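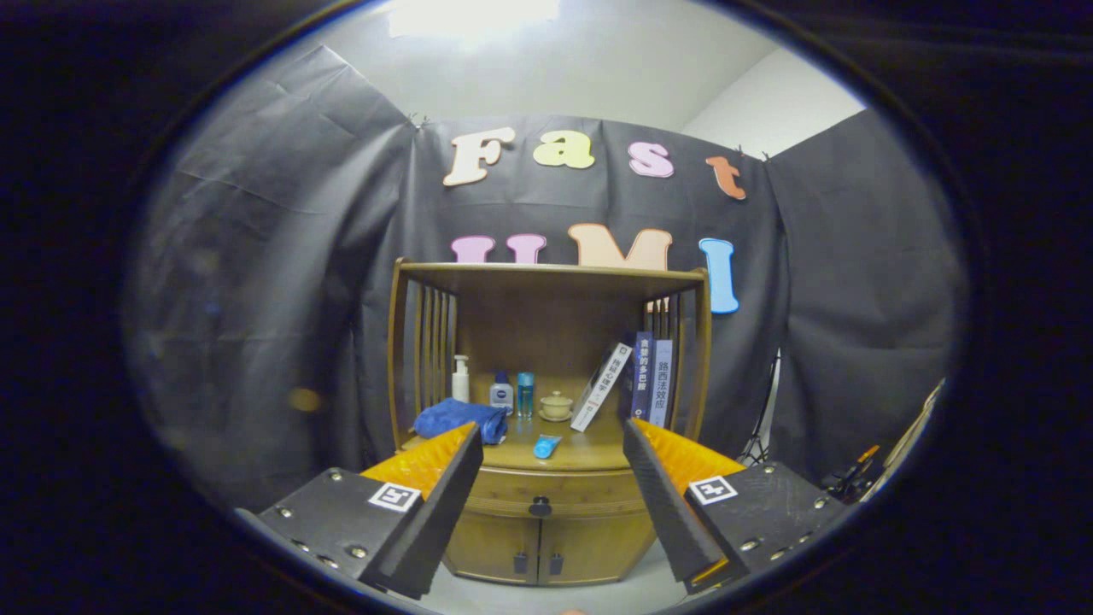

Foam letters on dark gray, above the wooden shelf cabinet.

Blog Archive Contact

Notes > Lettering > Spacing

Equal gaps between cut letters look uneven. An "s" beside a "t" needs less room than two straight stems. I set mine by eye, then check from nine feet – closer hides the errors. Pin first, glue in the evening.

Comments

Delwyn Cosgrove: Does the same hold for a curved baseline?

Angus Tipoki: I space along the arc, then tilt each letter.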